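ok so the Jiton handhelds finally landed on Tuesday and I have spent way too many hours with them. thread, sorry in advance

we've been on the Stetsiuk pair since last year. solid, heavy, and after 20 minutes your forearms hate you. the Jitons come in 60 grams lighter per hand and wow do you feel it!

first thing I noticed is the jaws. Stetsiuk jaws close with this mushy bit at the end, so thin stuff slides around on you. Jiton ones just bite. I got way fewer fumbles on anything flat 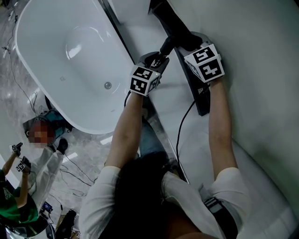 cables though. still cables. I keep planning my reach around the cord, especially crossing one hand over the other, and I want a wireless pair so badly

marker tracking was a tie for me (same cubes on both, so no shock there). lost it a few times when I tipped my wrist too far in, same as always

price: 610 for the Jiton pair, and the Zovgate setup Everett Lindqvist keeps sending me links to is 3785. Everett. my guy. no

keeping the Jitons for bathroom and kitchen stuff, Stetsiuks go on the shelf as spares. if anyone has tried softer fingertips on these, tell me which ones, mine squeak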